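Bin Picking Cell, Project Report
Polton shared workshop, December
By the Filtside student build group

Print this page | E-mail this page 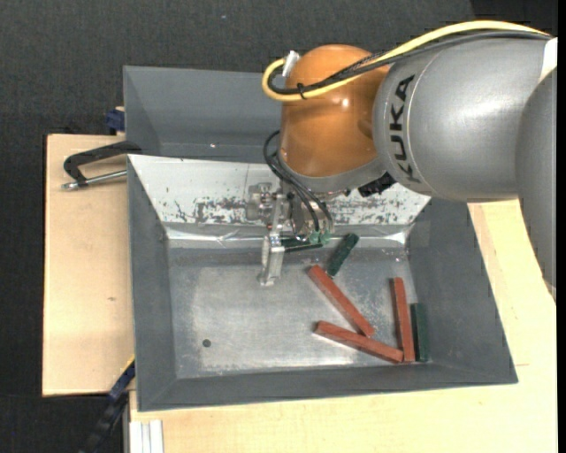 The goal was to have the arm pick blocks out of one bin and set them down in another with no one touching them in between. We set the bins on a wooden top and held things in place with clamps, so the layout could be changed between sessions.

Our control program, Redonico, ran 2,267 pick attempts over 5 weeks. Of these, 2,176 ended with a block in the gripper. Most misses came from blocks resting close to a wall, where the fingers had no room to close.

We also lost one evening to a hose that rubbed on the wrist. After that we checked the hoses every 20 picks.

Next term we want to try mixed block lengths and write a better routine for the corners.

Print this page | E-mail this page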